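Appliance corner, 20th October

Uchenna Onuoha wants the small appliances relabelled before the next lot of visitors. The plan is stickers on every control, from the Notura label printer, 7 mm text. I said I'd look first. I don't believe the labels are the problem, and 15 stickers will look like a rash.

Started with the washing machine. 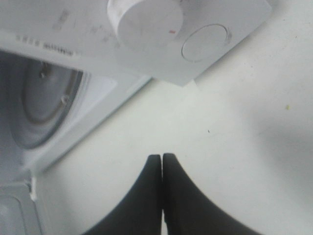 Labelling it would be a waste of tape. My notes from September say people went for the wrong control, but they don't say which one, so they're no use as evidence. The big white knob has a red mark on it and the flat button sits next to it, and I can't see how a sticker makes either any plainer. Leave it alone.

The microwave is a fairer case. Two dials, and the print round them is small and faint. Uchenna reckons people mix up power and time. Maybe — but we've only got her word and mine for that. 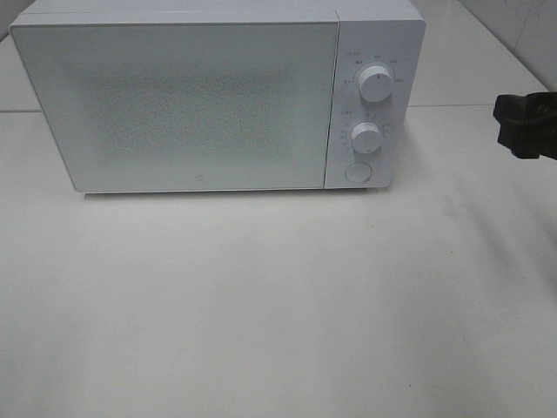 Do we need a sticker on both dials?

One on the timer would do. If people know which dial is the time, the other can look after itself, and we can add a second later if I'm wrong.

The Tijani handout says "turn the dial to 4", with no word on which dial. I'd bet that line has caused more trouble than the faint print ever did.

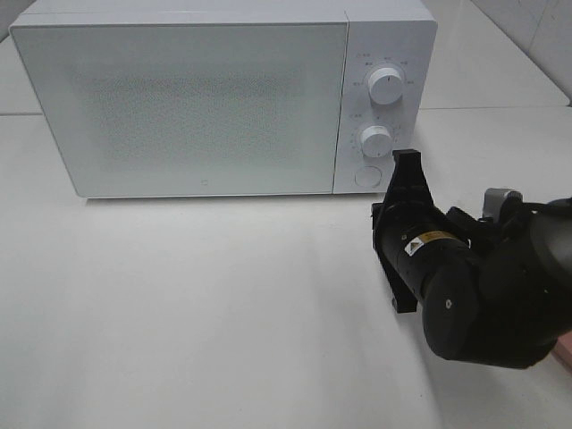 Rewriting that line costs nothing, so I'd do it before any sticker goes on. Suggested wording: "turn the lower dial to 4". Uchenna to check it against the copy in the Mirnitz folder, which may be older still.

Printer tape: 14 mm roll nearly finished. Not ordering more for this.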